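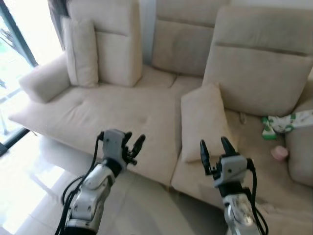
Kategorie: Vorführbetrieb / Besuchertage

Ticket 1394: Greift Kissen, räumt aber die Sitzfläche nicht ab
Gemeldet von: Elsa Kokkonen, Besucherprogramm Stirnmont
Bearbeitung: Teguh Lubis
Priorität: hoch (nach Ansicht der Melderin), mittel (nach Ansicht des Systems)
Status: gelöst, mit Einschränkung

Fehlerbeschreibung
Beim Probelauf für den Tag der offenen Tür fährt der Roboter vor das Ecksofa, hebt beide Hände auf Höhe der Sitzkante und bleibt dort stehen. Laut Ablaufplan soll er zuerst die Kleinteile von der rechten Seite nehmen (Tuch mit grünem Blattmuster, das Grün-Weiße daneben, das rosa Ding) und danach die beiden Zierkissen richten. Er wartet. Wir warten auch. Im Protokoll steht "Zielobjekt wird bestimmt", und zwar 46 Mal hintereinander.
Die Gäste aus Prividstead kommen morgen. Im Programmheft heißt der Punkt "Wohnzimmer in Ordnung, ganz ohne Zutun". Gedruckt sind 400 Stück.

Eintrag 1, T. Lubis
Neustart der Greifplanung. Danach gleiches Verhalten, nur zügiger. Hände gehen hoch, Finger stehen offen, Ende der Vorstellung. Arme und Hände melden keine Störung, Gelenktest ohne Befund. Kabel am linken Unterarm nachgesehen, sitzt.

Eintrag 2, E. Kokkonen
Teemu Suominen vom Empfang fragt, ob man das als Begrüßungsgeste verkaufen könnte. Ich gebe das ohne Wertung weiter.

Eintrag 3, T. Lubis
Objektliste aus der Erkennung gezogen. Das Sofa wird sauber gefunden. Die Zierkissen auch, allerdings als Teil des Sofas. Beige auf Beige, man kann es ihm kaum verübeln. Das Tuch erscheint abwechselnd als "Textil, aufheben" und "Pflanze, nicht berühren". Bei jedem Wechsel beginnt die Planung von vorn. Das erklärt die Wartezeit ganz gut.
Frage an Fotini Kouris: Wer hat die Pflanzenregel eingeschaltet?

Eintrag 4, F. Kouris
Ich, im Juli, nach der Vorführung mit der Yuccapalme. Die Regel war als Übergangslösung gedacht. Sie darf gern bleiben, solange ich im selben Gebäude arbeite wie die Palme.

Eintrag 5, T. Lubis
Pflanzenregel auf Objekte mit erkanntem Topf beschränkt. Tuch wird jetzt durchgehend als Textil geführt. Erster Durchgang: Tuch aufgenommen und im Korb abgelegt. Zweiter Durchgang: dasselbe. Dritter Durchgang: Hand fährt zum rosa Gegenstand, zögert, fährt zurück. In der Liste steht er als "rund, unbekannt". Von Hand als "aufheben" eingetragen, seither keine Diskussionen mehr.
Nebenbefund: Bei voller Sonne spiegelt der Fliesenboden das Sofa, und die Erkennung legt gelegentlich ein zweites an, eine Etage tiefer. Dort will er zum Glück nichts aufräumen.

Eintrag 6, I. Dauda
Habe aus der Ferne mitgelesen. Das mit dem zweiten Sofa ist bei uns unter Ticket 287 bekannt und kommt mit der nächsten Fassung von Liltus in Ordnung. Bis dahin hilft es, den grauen Vorhang zuzuziehen.

Eintrag 7, E. Kokkonen
Vorhang zu heißt: Die Besucher sehen weniger. Vorhang auf heißt: Der Roboter sieht mehr, als da ist. Wir ziehen ihn halb zu.

Eintrag 8, T. Lubis
Generalprobe am 01/04/2024 mit halbem Vorhang. Kleinteile abgeräumt. Linkes Zierkissen gerichtet. Rechtes Zierkissen ebenfalls, danach hat er auch das große Rückenkissen dahinter richten wollen und kräftig gezogen. Rückenkissen für die Dauer des Besuchs gesperrt. Wer am Datum Anstoß nimmt: Ich habe die Probe nicht angesetzt.

Lösung
Pflanzenregel eingegrenzt, rosa Gegenstand eingetragen, Rückenkissen gesperrt. Für die Vorführung bitte kein weiteres gemustertes Textil aufs Sofa legen, auch nicht "nur mal zum Ausprobieren".

Offen
Doppeltes Sofa bei Sonne, siehe Ticket 287.
Bezeichnung im Programmheft. Elsa schlägt einen Aufkleber über "ganz ohne Zutun" vor. Angebot von Ojala für den Druck liegt bei ihr im Fach.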